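How to Reuse Mailer Boxes for Storing Small Household Things

Filed under: Home, Storage

Mailer boxes – the flat kind with a hinged lid that tucks in at the front – are worth keeping. They stack well, cost nothing if you already have them, and fit on most closet shelves. I have used them for three years in an apartment of 916 square feet, and the steps below are the ones I still follow.

1. Sort before you save

Keep boxes that close fully and have square corners. Recycle any with grease marks, a musty smell, or a floor that sags when you lift it. A small tear in a side wall is fine if the box will hold light things such as cords or greeting cards.

2. Remove old labels

Warm the label with a hair dryer on low for 40 seconds, then peel from one corner. If the top layer of cardboard starts to lift, stop and cover the rest with a new label. Cross out any barcode that is left.

3. Firm up the weak spots

Run paper tape along the inside of the front wall, where most mailers give out first. I use Fladex tape, but any water-activated or plain paper tape will hold. Press it down with the back of a spoon and leave the box open overnight.
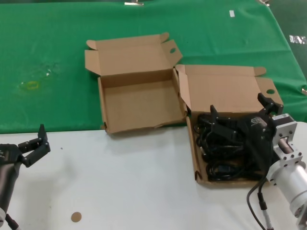
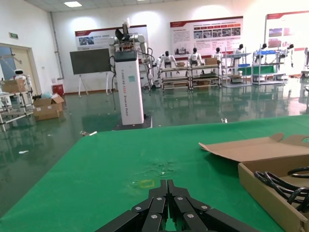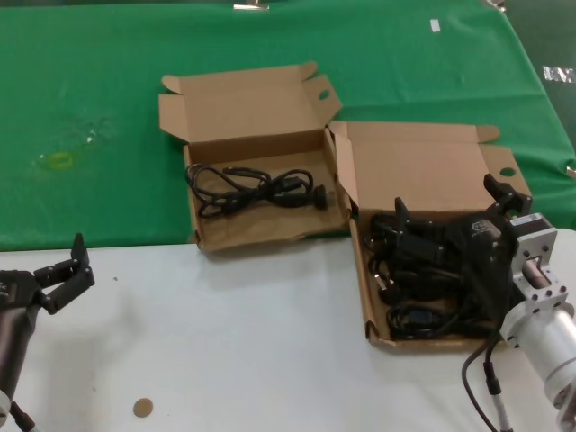 Cords and Cables

4. Coil, then box

Put one cord in each box if it is thick, or up to four thin ones. Make wide loops and let the cord follow its natural curve. Tight folds near the plug wear out the jacket. Fasten the loops with a twist tie or a strip of cloth, and leave adapters attached if they belong to only one device.

5. Label the short side

Write on the end that will face out from the shelf. Use the name of the device and the room, for example "Printer, hall closet." Pencil is easier to change than marker. I number mine as well and keep the list taped inside the closet door.

6. Stack by weight

Heavy boxes go at the bottom, and no stack should be more than five high. My shelf is a Steyn, and it takes two stacks side by side with room for a hand between them. On deeper shelves, turn the boxes so the hinge is at the back and the lid can be opened without pulling out the whole box.

What not to store this way

Loose batteries, candles, and anything that leaks should go in plastic or metal. Photos need acid-free boxes. In a damp basement, use bins with a gasket.

Check the boxes every April and replace any that have gone soft.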